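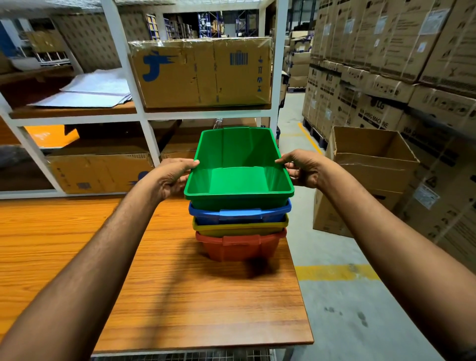

Budgeting for a tote denester – buy, build or leave it manual?

Posted by packline_ed, September 11, 2020

We nest and denest colored plastic totes by hand at one table near the appliance storage. I have been asked for a capital request by January. Shallow rectangular totes, slightly flared walls, ribs molded into the inner sides. Not every color has the same front wall, so assume mixed suppliers. Peak rate is 60 totes an hour. Two quotes so far: a Trulau fixed denester and a small arm on a pedestal from Hemau. The arm costs more but could also do the nesting. What am I missing in the budget?

dkw_controls wrote:
Gripper fingers. Hemau quotes the arm with a generic parallel gripper and it will not hold a thin rim on a flared wall. Custom fingers were $940 a pair for us, and we ordered a spare pair. Put that in the first year, not under maintenance.

tote_rat wrote:
At 60 an hour I would not buy either one. A person takes the rim with both hands and lifts, and it takes a few seconds. Get a lift table so the stack stays at one height and spend the rest on something else.

packline_ed wrote:
Lift table is already in the request as option A. The problem is the second shift, where the same person also does receiving and the totes wait.

m_orlop wrote:
Then your problem is staffing and a denester only moves it. Somebody still has to bring the stacks and clear jams.

dkw_controls wrote:
Disagree. Jams depend on the totes. If the nesting ribs are in good condition and nobody leaves labels inside, a fixed denester runs for a full shift without attention. Ours does. What kills it is mixed tote models. Trulau sets the pawls for one rim profile. Ask them in writing what tolerance they accept, and send samples of every color.

tote_rat wrote:
Mixed models is what he has. So he standardizes on one tote first, and that is its own line. How many totes in circulation?

packline_ed wrote:
Over 3,000. Replacing them all is not going to be approved.

m_orlop wrote:
That rules out the fixed machine for me. An arm with two-sided pickup can live with different front walls as long as the rim width is the same. Measure the rims before you talk to Hemau again. Also check vacuum lock. Glossy totes pushed down tight will bring the next one up with them, and a two-sided lift does not cure it. You need a hold-down on the second tote.

dkw_controls wrote:
Agree on the hold-down. Other lines people forget: guarding or an area scanner, floor anchors, an air drop if the gripper is pneumatic, and integration hours. Duangkaew did our integration at a fixed price, Prelstead wanted time and materials. Fixed price was higher on paper – I would still take it again.

tote_rat wrote:
Time and materials was fine for us with Prelstead. It depends on how well you write the spec.

packline_ed wrote:
Thanks. Plan for now is to measure rims on all 4 colors, buy the lift table out of this year's money and ask Hemau for a paid trial with our totes before the January request. Does anyone know if they credit the trial fee against the purchase?

m_orlop wrote:
They did for us, but only after we asked. Get it on the quote.

Contact the moderators | Copyright 2020 | Back to top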